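2024-01-10

Stillura open day: my notes from a morning with the settlement people

I've been running our little online shop through Stillura's payment gateway for a good while now, so when they sent round an invite to their open day I thought, why not, I'd drive down and have a sticky beak. It was 70 km each way and I'd do it again, mostly for the lamingtons.

We signed in at reception, got a lanyard each and were herded upstairs by Prasert Nuchit, who looks after merchant onboarding. Lovely bloke, talks at a hundred miles an hour. He started us off in the settlement room, where a big wall screen shows the batches closing one after another. I'd always pictured one giant batch going out at midnight. Nope! Every merchant has their own cut-off, and if you've never touched yours it sits at the default, so my late evening sales have been rolling into the next day all this time. I changed it on my phone before we'd left the room.

Next up was disputes. A woman from Chaiyaporn (they do the chargeback paperwork under contract) walked us through a claim for 255 dollars over a pair of boots, start to finish, with the names blacked out. The merchant had a signed delivery slip but uploaded it after the response window closed, and that was that. I went a bit quiet there, thinking of my own shoebox of dockets.

Morning tea was in the kitchen with around 115 of us trying to reach one urn. I got talking to a couple who run a caravan park and take deposits as pre-auths, and they were cranky about holds dropping off before the guests turn up. Prasert overheard and showed them the reauthorise button, tucked away under the transaction's own page. Terrible spot for it, and he agreed.

The last hour was hardware. Sestetti had a bench of card terminals you could play with, and I liked the chunky one with real buttons, though at 300 dollars I'll be sticking with what I've got. Hemex had the stand beside it and gave a talk on tokens and stored cards that went over my head until the bit about expired cards updating themselves, which I'd pay for tomorrow. They're hoping to switch it on for small merchants in February.

Parking out the back is free but the boom gate wants a code, so ask at the desk before you head down. 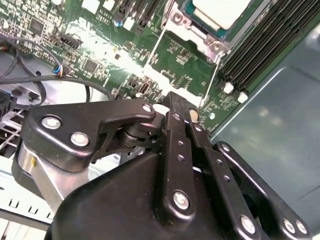
I've emailed Prasert about getting the refund report as a spreadsheet, and he's promised me an answer once he's asked the reporting team. If you're on Stillura too, go and check your cut-off time tonight!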